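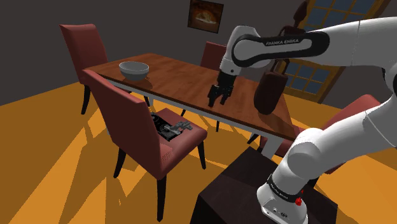 Warum steht meine Wohnung im Portal seit heute Morgen als »reserviert«, obwohl ich niemandem zugesagt habe?
Der Status kommt aus dem Abgleich mit Fimance. Sobald dort ein Interessent eine Finanzierungsanfrage zum Objekt stellt, setzt Trereck die Anzeige auf »reserviert«. Zurücknehmen lässt sich das unter Objekt > Status > Sperre lösen.

Kategorie: Hilfe für Verkäufer / Inserate & Status
Ticket 582 – Status: gelöst
August, erstellt von: Support Trereck

09:23 Kunde meldet: Zweizimmerwohnung in der Anlage Hatdale, 4. Etage, provisionsfrei, laut Anzeige reserviert. Laut Kunde nicht einmal besichtigt. Sperre gelöst, Anzeige wieder frei.

09:41 Anzeige wieder reserviert. Das System ist offenbar überzeugter von der Wohnung als der Markt.

10:15 Protokoll geprüft. 23 Finanzierungsanfragen, alle vom selben Konto, alle zum selben Kaufpreis. Das Konto gehört dem Maklerbüro Urquijo, das die Wohnung nebenan anbietet und beim Import unsere Objektnummer erwischt hat.

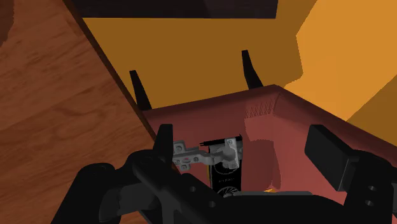

Scharnier im Greifer

11:02 Urquijo angeschrieben. Antwort: Man habe nichts geändert. Die Erfahrung lehrt, dass dann etwas geändert wurde.

13:30 Objektnummer bei Urquijo korrigiert (Zahlendreher, wie von niemandem geändert). Alte Anfragen gelöscht, Abgleich von Hand gestartet. Dauer: 5 Minuten.

13:48 Status »verfügbar« bleibt stehen. Kunde fragt, ob die verlorenen Stunden auf die Laufzeit des Inserats angerechnet werden. Ein Tag gutgeschrieben.

Offen: Trereck sollte bei doppelten Objektnummern warnen. Wunsch an die Entwicklung weitergegeben, dort liegt er in guter Gesellschaft.

© Trereck Immobilienportal | Kontakt | Impressum | Nach oben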